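Who Made That Crunch? The Secret Noises Inside Movies

Think of the last movie you watched where somebody walked across gravel. You heard every crunch. You probably believed it was the sound of that person's shoes on that gravel on that day. I am sorry to tell you that it may well have been a grown adult in socks and one borrowed boot, stamping in a tray of small stones, months later, in a room with no windows.

This job is called Foley. The people who do it are Foley artists, and they are paid to make the small noises in movies: footsteps, rustling coats, jingling keys, the clunk of a cup being put down by someone who is cross.

Why not just record the real noise?

People do try. When a scene is being filmed, there is usually a microphone hanging just out of sight on a long pole. That microphone has one main job, and the job is voices. It is pointed at the actors' mouths, so it isn't very interested in their feet.

There is also the problem of everything else. A castle in a movie may be made of painted wood, and a knight walking through it sounds like a knight walking through a garden shed. Swords are often rubber or plastic, for reasons you can work out. When two rubber swords meet they go "fup." An audience that has paid for a battle does not want to hear "fup."

Then there are airplanes, which fly over ancient Rome more often than you would think.

So the movie makers keep the voices they like and throw out a lot of the rest. That leaves holes, and the holes have to be filled.

What happens in a Foley room

A Foley room is usually called a stage, though it looks more like the garage of somebody who can't say no at yard sales. There are shoes, and then more shoes. There are old suitcases, a car door without a car, umbrellas, chains, a bathtub. In the floor there are shallow pits filled with sand, dirt, gravel, or concrete, so that an artist can go from the beach to the parking lot in one step.

Chang-ho Min has been making noises for movies at a studio in Gosumbridge for long enough to own 51 pairs of shoes, of which he wears one pair home. The rest are for work. He has high heels in his own size, and he can tell you which ones sound rich.

The scene plays on a screen in front of him with the sound turned off. He watches the actor's feet and steps when they step. He has to match the speed, but he also has to match the mood. A tired person puts their heels down hard. A person sneaking up to the cookie jar rolls from the outside edge of the foot and tries not to breathe. Min does all of this without going anywhere, so that he stays near the microphone.

For a pirate comedy called The Dandovstead Treasure, he did 218 separate footstep recordings for one character, who had a wooden leg. The wooden leg was a broom handle with a rubber cap. He took the cap off for the scenes on deck.

Small noises need a good solid surface, too. Cups, coins, playing cards and angry fists all get recorded on a table, and different tables have different voices. A thick one goes "tock" and a thin one goes "tack." Foley artists have opinions on this and will share them if you stand still.

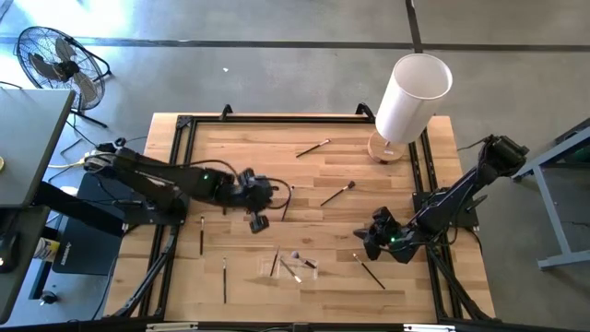 Noises that are secretly vegetables

Some sounds can't be recorded for real at all. You are not allowed to break an actor's arm to find out what it sounds like, so Foley artists snap celery. A frozen head of lettuce does nicely for something worse. If you have ever put your hands over your ears at a scary part, there is a fair chance you were hiding from a salad.

Here are some other well-known swaps:

Walking in snow: squeeze a bag of cornstarch, one squeeze per step.

A crackling fire: scrunch up cellophane and let it slowly open again.

A horse: two halves of a coconut shell, knocked on dirt or stone. Yes, really. It is an old trick and it still gets used.

Bird wings: flap a pair of leather gloves.

A monster coming out of a swamp: wet cloths, a bucket, and a good deal of mopping afterward.

The odd part is that the fake noise often sounds more real than the real one. A genuine punch makes a dull little pat. Movie punches have been so loud for so long that if you heard a true one in the theater, you would think the hero had missed.

Then everything gets stirred together

Once the footsteps and clunks are done, they go to a person called the mixer. The mixer has the voices, the music, the Foley, and the big effects such as explosions and spaceships, and decides how loud each of them should be from moment to moment. A short movie might have almost 300 separate sounds in it before anybody adds a tune.

If the mixer does the job well, you won't notice any of it. This is a strange kind of job to be good at. Min once spent a whole afternoon on the sound of a woman looking for a pen in her purse, and then the music came in over the top of it. He says he can still hear the purse. His mother says she can, too.

Try it yourself

You need a phone or tablet that can record video and sound, plus a house full of objects you are allowed to touch. Check about that last bit.

1. Film a friend doing something simple for 30 seconds, such as coming in a door, taking off a coat, and sitting down.

2. Play it back with the sound off. Write down every noise you think there ought to be. Don't forget the coat.

3. Hunt around for things that make those noises. Try the wrong things first. A creaky chair might be your door, and a pillowcase might be your coat.

4. Watch the video and perform the noises while a second device records them. You will be too late the first time. Everyone is.

5. Play the picture and your noises together, and see if you can fool somebody in your family.

If you use celery, use it last. It only snaps once, and then you have to eat it.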